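May, late evening

Gave up on the old phone this morning. It shut off at 6 percent while I was trying to pay for parking, and by the time it came back up the meter had timed out. I have been putting this off since winter and I am tired of carrying a charger to the grocery store.

Spent lunch comparing the two I had narrowed it down to. The Rirkero is the one everyone at work seems to have. It has the better screen and the better camera, and it costs 400 dollars before tax. The Dosano is cheaper and thicker, with a plain back and a headphone jack. The store page says "up to 2 days" on a charge. I don't believe those claims much, but even half of it would beat what I have now.

Went to the Pettigrew store after work to hold them both. The Rirkero was slippery and the demo unit was locked to a video loop, so I learned very little. The Dosano was on a short cable and I could at least open the settings and type on it. The keyboard lagged once and then was fine. The clerk said they could take my old phone as a trade, looked at the corner where the glass is chipped, and offered so little that I put it back in my pocket.

Came home without buying anything. Backed up the old phone while dinner was in the oven. There were more than 3000 pictures on it, most of them receipts and screenshots I will never look at again. Deleted for an hour and stopped when I got to the beach trip.
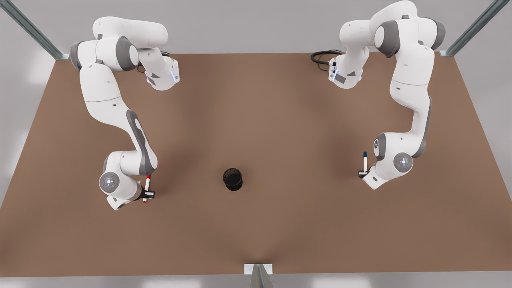
White arms over the brown table.

Checked prices again after dinner. Tramier has the Dosano for less than Pettigrew does, but only with a new line, and I don't want a new line. Unlocked it is the same price at both. Tramier also wants an activation fee, which I found in the small print at the bottom of the cart page after filling in my whole address. Closed the tab.

So it will be Pettigrew. I ordered the Dosano for pickup, the dark blue one, with the smaller storage. It takes a memory card, so I can move the one from the old tablet over and not pay for space I may not use. No case yet. The ones in the store were all too bulky, and the clear one had already gone yellow on the hook.

Things to do before I pick it up: move the bank app, write down the login for the electric company, find the little pin for the SIM tray – it was in the kitchen drawer last time I saw it. The old phone is at 31 percent and on the charger. Setting the real alarm clock tonight.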